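Shared kitchens and who does the washing up — project report
Student: Mathias Wallner
Unit: People and Places, second assignment

Background
I wanted to know why shared kitchens go bad. Four houses near campus, all students, all with some kind of roster. Two had paper on the fridge, one used an app called Joneo, one just had a group chat. Orginally five houses but the last one moved out.

Method
Short survey plus a diary. Everybody wrote down when they washed up and how long it took. 30 diaries handed out, 179 usable entries came back. Some pages had no times on them so I left those out. Also sat in on one house meeting (Leitner Street), which went 45 minutes and was mostly over a frying pan.

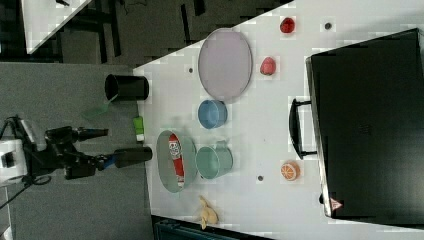 Fig. 1. Cup, green spatula and oval tray on a white tabletop.

Results
Paper rosters did better than I expected. People walk past them. The Joneo house ignored its reminders after the second week — most had notifications off. Group chat house had the most arguments and also the cleanest sink, can't explain that one.

Small things get left longest. Cups, spatulas, lids. Plates get done becuase you run out of them. Sauce bottles came up a lot in the comments too, mainly who bought the tomato sauce and who finished it. One person labels everything with their initials and still loses it. 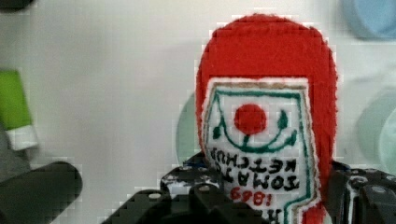

Leitner Street, 9 August 2024

Second visit. Roster is still up but the names have been rubbed out and rewritten. They now do a kitty for soap and sauces, everyone puts in the same, and the complaints in the diaries dropped off after that. Would of liked a longer run to check it.

Problems
Small group, mostly my friends' houses. Diaries rely on people telling the truth. No house with a dishwasher.

Still to do
Recode the comments, fix table 2, ask the chat house for their September entries.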